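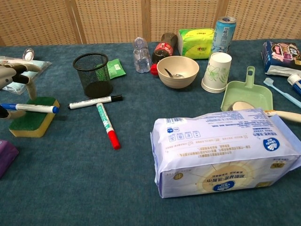
La table de tri pendant la démonstration, pince gauche avec le marqueur à capuchon bleu.

Liste : robotique-atelier
Objet : Re: Visite chez Naveck — compte rendu et questions
De : Hamdia Adugna

Bonjour à tous,

Je réponds à la suite du message envoyé à la liste avant la visite, que je recopie en partie plus bas avec mes réponses entre les paragraphes. Pour ceux qui n'étaient pas inscrits : nous sommes allés voir en février le poste de rangement que Naveck fait tourner dans son local de Dusgate. La démonstration a commencé à 14 h et nous sommes repartis vers la gare à 17 h 30.

Le principe du poste est simple. Une table couverte de moquette, un paravent derrière, et dessus un mélange d'objets de maison : marqueurs, éponge, bouteilles, gobelets en carton, brosse à dents, une petite pelle en plastique vert clair, un gros paquet de lingettes. L'opérateur annonce un objet et le bras va le chercher. Les objets ne sont pas remis au même endroit d'une série à l'autre, et c'est un visiteur qui faisait le désordre quand nous étions là.

> Bonjour,
> J'ai lu la notice de Naveck et je me pose quelques questions avant
> de m'inscrire. La première : est-ce que la démonstration se fait
> avec des objets choisis pour la pince, ou avec des objets
> quelconques ? À l'open day de Dumska, tout était en mousse et de
> la même taille, et j'avais trouvé ça peu instructif.

Ce sont des objets du commerce. Il y a du rigide, du mou et de l'emballage plastique. Le bol beige avait une cuillère en métal dedans, manche appuyé sur le bord, et l'opératrice l'a laissée comme ça. Elle nous a dit que leur réserve compte 317 objets et qu'ils en sortent une partie différente chaque matin. Je n'ai pas vu la réserve elle-même, seulement les bacs empilés dans le couloir.

Les marqueurs sont ce qui passe le mieux. La pince les prend par le corps et les garde à l'horizontale. Les deux autres marqueurs posés devant le pot à crayons en treillis noir se touchaient presque, l'un en travers de l'autre, et j'ai demandé si on pouvait essayer de prendre celui à capuchon rouge sans bouger le voisin. Il a fallu deux tentatives. À la première, le voisin a roulé contre le pot.

> Deuxième question : comment se comporte le système avec ce qui est
> transparent ? Chez nous les bouteilles vides sont la principale
> cause d'arrêt et on a fini par coller du ruban dessus.

Pas de ruban chez eux. Il y avait une bouteille d'eau vide couchée au fond de la table, à côté d'une petite bouteille de cola. La seconde est prise sans hésitation. Pour la bouteille vide, la pince est descendue trop à gauche, s'est arrêtée, est remontée, puis l'a prise par le milieu en l'écrasant un peu. L'opératrice considère que c'est une prise réussie. Je la compterais comme moyenne, mais cela dépend de ce qu'on veut en faire ensuite. Elle reconnaît que le transparent reste leur point faible, et le petit miroir aussi, pour d'autres raisons (reflets du plafonnier).

> Troisième question, plus terre à terre. La moquette, c'est un
> choix ou c'est ce qu'ils avaient ? Nous travaillons sur un plateau
> lisse et les objets plats glissent devant les doigts.

C'est un choix. Ils avaient commencé sur un plateau nu et avaient le même souci que vous. Avec la moquette, les doigts peuvent appuyer légèrement avant de se refermer. L'inconvénient est que les sachets très plats s'enfoncent un peu et que le bord devient difficile à attraper. Le petit sachet vert, à droite du pot, n'a pas été pris pendant notre passage. Trois essais, puis ils sont passés à autre chose.

La moquette se salit, évidemment. Ils la changent quand les peluches commencent à gêner. Je n'ai pas pensé à demander la référence. Si quelqu'un y retourne, merci de noter aussi l'épaisseur.

> Enfin : est-ce qu'on peut intervenir, ou est-ce qu'on regarde
> derrière une vitre ?

On peut intervenir, dans la limite du marquage au sol. Chaque visiteur a eu droit à une série complète, c'est-à-dire disposer les objets et choisir l'ordre. Prévoyez du temps, une série prend plus longtemps que ce que laisse croire la notice. L'arrêt d'urgence est sur le pupitre et on vous le fait tester avant de commencer. Les manches larges et les badges qui pendent sont refusés près de la table.

Quelques points qui n'étaient pas dans les questions mais qui intéresseront peut-être la liste.

Le bras gauche et le bras droit n'ont pas les mêmes réglages d'effort. Le gauche sert surtout aux objets minces, le droit aux volumes. Quand on demande un objet mince placé tout à droite, le système préfère attendre et le signaler plutôt que de croiser les bras. J'ai trouvé cela prudent. Un collègue qui était du même groupe a trouvé cela lent. Nous en avons discuté dans le train sans nous mettre d'accord.

Le paquet de lingettes est l'objet le plus lourd qu'ils acceptent sur cette table. Son emballage se déforme sous les doigts et la prise se fait en deux temps : serrer, attendre, resserrer. Sur notre série il a été soulevé puis reposé un peu de travers. Rien n'est tombé.

Les gobelets sont emboîtés. Prendre celui du dessus sans soulever la pile est un exercice que Naveck ne présente pas encore comme acquis, et on nous l'a dit d'entrée. Nous avons vu une réussite et un échec. L'échec : toute la pile est partie avec la pince, puis est retombée sur le côté.

Le logiciel de suivi s'appelle Dinsa. Il affiche l'objet demandé, l'objet visé et l'effort mesuré aux doigts. L'écran est tourné vers l'opérateur et il faut se pencher pour lire. J'ai suggéré un second écran pour les visiteurs, ils vont y réfléchir. Les journaux sont conservés 96 heures sur la machine puis copiés ailleurs. On peut demander celui de sa propre série en laissant une adresse à l'accueil. J'ai reçu le mien le lendemain, en texte brut, lisible sans outil particulier. Je le transmets à qui me le demande hors liste, le fichier est trop gros pour l'envoyer à tout le monde.

Côté pratique : l'entrée se fait par la cour, la porte sur rue reste fermée. Il y a un vestiaire mais pas de casiers. Le café est au bout du couloir. Le local est froid en hiver — gardez un pull, à manches serrées si vous comptez approcher de la table.

Il me reste deux questions sans réponse et je les pose ici au cas où quelqu'un saurait :

1) Est-ce que les doigts noirs sont des pièces du fabricant de la pince ou une fabrication maison ? J'ai oublié de demander et cela ne figure pas dans la notice.

2) Est-ce que quelqu'un a essayé le même type de table avec un paravent uni ? Le leur est en rotin tressé, avec un motif assez régulier, et je me demande si cela aide ou gêne la détection des objets du fond. L'opératrice n'avait pas fait la comparaison.

Naveck prévoit une autre demi-journée, date non fixée. Les inscriptions passeront par leur accueil et non par la liste. Les groupes sont petits, donc écrivez tôt.

Cordialement,
Hamdia Adugna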